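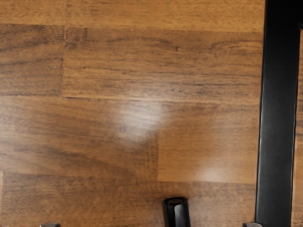 Setting up a living room for film viewing
Home tips > Sound and screen
Apr 30, 2022

Posted by Despina Hodžić

Most complaints about muffled dialogue in films come from the room and the player settings. Check these before buying anything.

Set the player's audio output to match the speakers. A 5.1 track sent to two television speakers often loses the centre channel, and the centre carries nearly all the speech. Choose "stereo" or "PCM" in the menu.

Turn off motion smoothing. Film is shot at 24 frames a second and the set should be left to show it that way. The setting has a different name on every make and is usually two menus down, under picture or expert options.

Seat height: eyes level with the lower third of the screen. In our room the stand is 700 mm high and the sofa did not need moving.
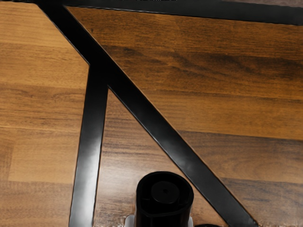 Lamps go behind the set or to the side, never opposite. A 7 watt bulb is enough.

Discs: wipe from the centre outwards with a dry microfibre cloth. Do not use kitchen roll.

Subtitles that drift out of time on a streamed film can often be cured by stopping playback, closing the app and starting it again. If the drift comes back at the same point, the fault is in the file.

Filed under: televisions, speakers, discs
Next: Labelling cables behind the cabinet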